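The Second Quote

The second quote from Janport came in lower than the first, and that was what bothered Sumeya Workneh. She had asked for nothing to be taken out. She put the two side by side on the kitchen counter, next to her cold toast, and went down them line by line with a pencil.

Arm. Base. Gripper, two-finger. Wrist camera. Software, first year. Software, second year, which on the new quote had become a thing called "continuity" and had no price next to it at all.

"Ask them what continuity costs," she said.

"It's Saturday," said her brother, who owned the other half of the business and had wanted a robot since he was nine.

"Then ask them Monday."

The business was snack boxes. People paid by the month, and by the month they got a carton of noodles, crackers and hard candy from places they had never been. It went out of a unit in Sarkutstead with a roof that leaked over the tape and never over anything cheap. Six people packed. In December it was more, and in December Sumeya did not sleep, and her brother's argument for the robot was mostly an argument about December.

She had an argument too. It was that a packer who was bad at the job could be told so.

The money was there, which made it worse. They had put it by for a van. The old van was still running, in the sense that it started if you spoke to it and parked it facing downhill, and her brother said a van was only a van. You bought one and then you had one. A robot, he said, was a capability.

"Who told you that?"

"Nobody told me that."

She found it on page two of the Janport brochure, in a green box.

On Monday Janport explained that continuity was priced according to usage. Sumeya asked what counted as usage. The young man on the phone said it depended on the deployment. She asked what theirs would be, then, given that he had their floor plan, their order sheet and a very long form she had filled in herself, and he said he would circle back. She wrote "circle back" on the quote with the pencil and underlined it.

Bornov was the other firm. Bornov sent a man in person, with good shoes, who stood under the leak and told them the thing would do 362 picks an hour.

"Of what?" said Sumeya.

"Items."

"What items?"

He had a video. In the video an arm picked up white cardboard cubes and set them down on a white table. It was very quick. Her brother watched it three times and made a small noise at the end each time, where the arm tucked itself in like a bird.

"We don't sell cubes," she said.

"The principle is the same."

She went to the shelf and came back with a packet of noodles and put it in his hand. She didn't say anything. He turned it over. It crackled. One end flopped forward over his thumb, and he straightened it, and it flopped again.

"Flexible packaging would be an add-on," he said.

Marinho had no brochure. It was two women over a tile showroom who leased arms by the month and were late answering email. Sumeya liked the lease and distrusted the lateness, and her brother felt exactly the opposite, so for a week they hardly spoke except about tape.

What she did in that week was make a spreadsheet. Her mother had taught her that you never bought a pot without pricing the lid, and the spreadsheet was all lids. Spare fingers. Clear bins, because the old brown cartons had high sides and both firms had frowned at them. A guard rail. The electrician. The hours somebody would spend standing next to it, waiting for it to drop something. Her brother had left that line out of his own version entirely, and when she added it, at what they paid a person, the savings for the first year went away. She moved it to the second year and they went away there too.

She printed it and left it on his chair.

He came to find her at the sealing bench. "You've got someone standing beside it all day."

"Yes."

"They wouldn't stand there all day."

"How long would they stand there?"

He opened his mouth. She could see him looking for the green box.

"So we find out," he said. "Before we buy anything. We rent the Marinho one for a month and we give it our stuff. The real stuff. Not cubes."

It was a better idea than she wanted it to be. She asked what the test was, and he said picking noodles, and she said no, what was the test, what would make him say no to it? He had to go away and think. In the end they wrote it down together on the back of the Janport quote. 100 packets, mixed, whatever way they happened to land. Every one it tore or dropped went against it. If someone had to reach in and help, that went against it as well. She held out for a spending limit of 2000 for the whole month, bins and electrician included, and he signed under that, and she made him put the date, July 2022, though he said it was silly between the two of them.

"And if it passes?" he said.

"Then we talk about the van."

"That's not an answer."

"It's what I've got."

Marinho's reply came after four days. It said sure, and it asked what kind of noodles.

She walked the shelves that evening with the lights half off. She wasn't going to cheat. She did pass over the stiff little boxes of crackers, which anyone could pick up, and went for the ones the packers swore at, the slippery yellow ones that never lay the same way twice. She dropped one on the floor to see how it fell. It fell badly. She put it on the pile.

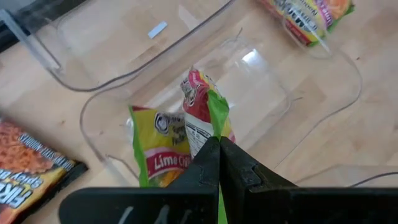
A lime one, between the fingers.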